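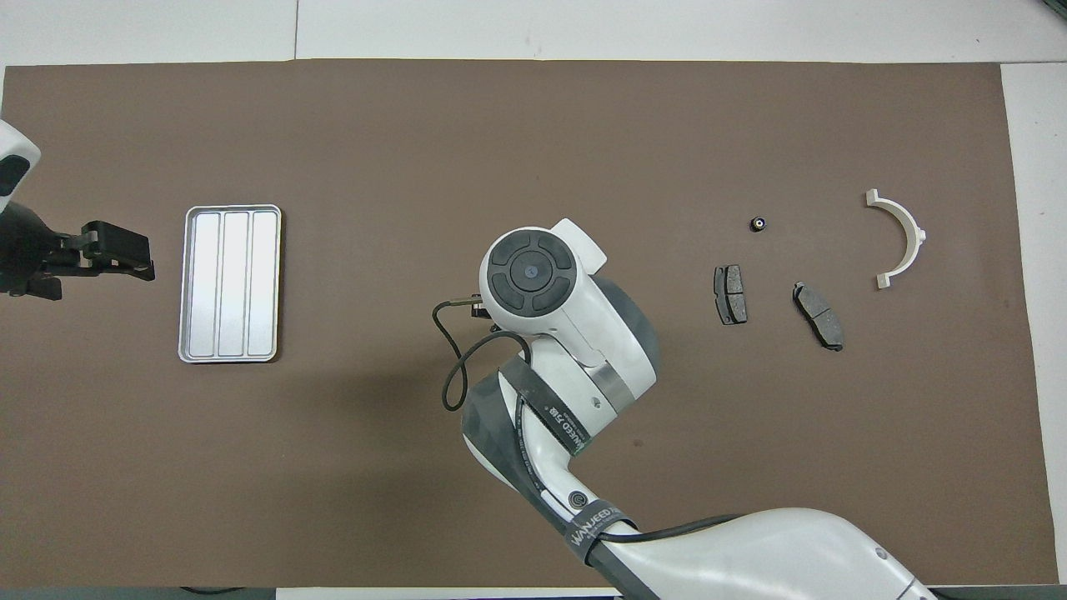 The workshop in Nerkside closed at ten in the evening, but my father had a key, and he did not think that closing hours were for people with a key.

"One more time," he said.

I put the parts back on the right side of the mat. The pads, the nut, the white plastic piece which we called the half moon. I put them in a different way than before, because he wanted it so. If I put them always in the same place, he said, the arms would learn the places and not the parts, and then we would have a very expensive music box.

I was sixteen that summer. My father had repaired cars in Udbridge for most of his life, and in the winter his hands had stopped being good. The doctor had a name for it. My father did not use the name. He said "my hands," in the same tone as he said "my brother," who owed him money.

He had bought the arms from a company that was closing. He paid with what he got for the lift from his garage, and my mother did not speak with him for the whole evening after it, and then she drove the van to fetch them. She had measured the doors of our apartment and also the elevator. It was clear they could not live with us. So we rented a corner table in the shared workshop, between the people who made chairs and a woman who cast small bells, and we bolted the arms on the back edge of the table and covered the top with a brown mat.

The program was called Selorel. That was my word, I made it up when I was five for a bird I wanted to have. My father had remembered it for all these years without saying so. When I saw it on the screen the first time I went to wash my hands, which were clean.

"Ready?" he asked.

"Ready."

He pressed the key with the side of his thumb. The arm on the left of us woke up and moved over the parts. It always had a small hesitation first, like a guest who looks for where to put the coat. Then it went down, took the pad, lifted it, and dropped it beside the tray.

"Beside," my father said.

"It was nearer than before."

"Beside is beside."

He wrote in the notebook. He wrote with the pen in his fist now, and the letters were big, so each evening needed many pages. On the first page he had put 2022-08-12 and under it the word "start," although we had started in June. He did not count the part where nothing worked.

I should explain what we wanted, because the chair people asked us often and we never answered them well. He wanted a helper for his bench. When you take a brake apart, you put the pieces in a tray in good order, so that later you can find them and see if something is missing. My father had done this with all his apprentices. First lesson, before they could hold a wrench: you put it in the tray. He could still tell what was wrong with a car from the sound of it coming around the corner of our street. He only could not hold the small things anymore. A nut would go from his fingers to the floor and under the cabinet, and he would stand and look at the cabinet for a long time.

"Is it the light?" I asked.

"It is not the light."

"The tray is shiny. Maybe it cannot see where the bottom is."

He looked at the tray, and then he turned it a little with his wrist and went around the table to look from the other side. The bell woman was still there, at the sink, and she also came to look. She said that in her work a shiny thing was always lying to you. My father did not like advice from other tables, but he nodded.

I changed the height in the program. I made it go 12 millimeters lower before it opened the fingers, and slower for the last part. He said it would hit the metal. I said then it would hit the metal.

"If it breaks, you pay."

"With what?"

"With your bicycle," he said, and he pressed the key.

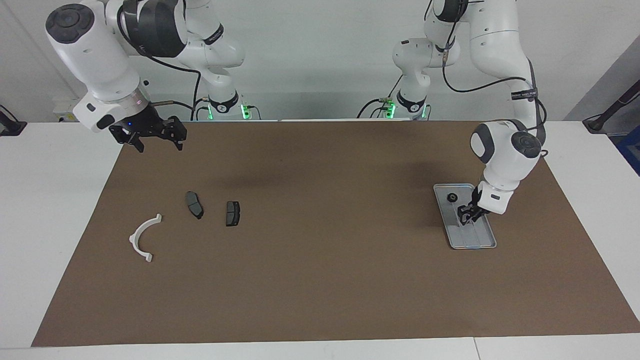
The next evenings I remember mostly by the sound. The motors had one song for going up and another one for going down, and after some time I heard them also at home, in the refrigerator and in the water pipes. My mother brought soup in a jar and sat on the stool of the chair people. She did not ask how it went. She looked at my father and knew how it went.

The pads were not so difficult in the end. The half moon was difficult. It was light and it slipped, and when the fingers closed too strong it jumped away like something alive. We argued about it. I wanted to make a new rule only for this piece. My father wanted to wait.

"You never waited with your apprentices," I said. "You shouted at them."

"Yes," he said. "And four of them went to Kuusisto."

Kuusisto was the big garage on the ring road. They had clean floors and a machine for coffee. It was the first time I heard him say this name without something bad after it.

He sat down then, and he did a thing I had not seen before. He took the half moon himself. He tried to pick it up from the mat with his right hand, from the top, the same way as the arm did, and it slipped. He tried it again and it slipped. I looked at the notebook, so that I would not look at him. I heard the small plastic noise again and again. Then there was a pause, and the noise did not come.

"From the end," he said. "Here, where it is flat. You see? Not over the curve."

He was holding it by the flat piece at the end, between the thumb and the side of the finger. His hand was shaking and the half moon was shaking with it, but it stayed. He held it over the tray and put it in.

I wrote it into Selorel while he was telling me. He spoke slowly and with many words, as he spoke to a customer he liked. How you come from the side. How you close a little, wait, and close the rest. My mother had put the lid on the soup and was listening too, and she corrected him on one point, because it was also how she held a needle.

It took us until two in the morning. The bell woman had left us the light on her side, with a paper that said we must turn it off.

"Put them in another way," my father said, and I put them in another way. The half moon I laid far back, almost at the border of the mat, turned with the open side to the wall. It was not fair and we both knew it.

He pushed the keyboard to me.

"You," he said.

"You always do it."

"I want to look at it from there," he said, and he took his stool around to the end of the table, where the customer would stand.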